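## 3. Setup and upkeep of the Galtar cell

The humanoid runs the fridge-to-desk task from one fixed start pose. Before each session we check the hip and knee actuators, inspect the cable bundle for chafing, and re-seat any loose connector. Finger zero offsets are saved again after 10 runs. In run 112 the left wrist faulted at full reach; the cable had too little slack, so we added 35 mm at the shoulder.

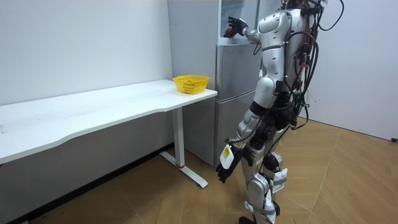 *Figure 4. Left arm raised to the upper compartment, right arm hanging at the side.*

The log holds 3,730 entries up to 7/29/26.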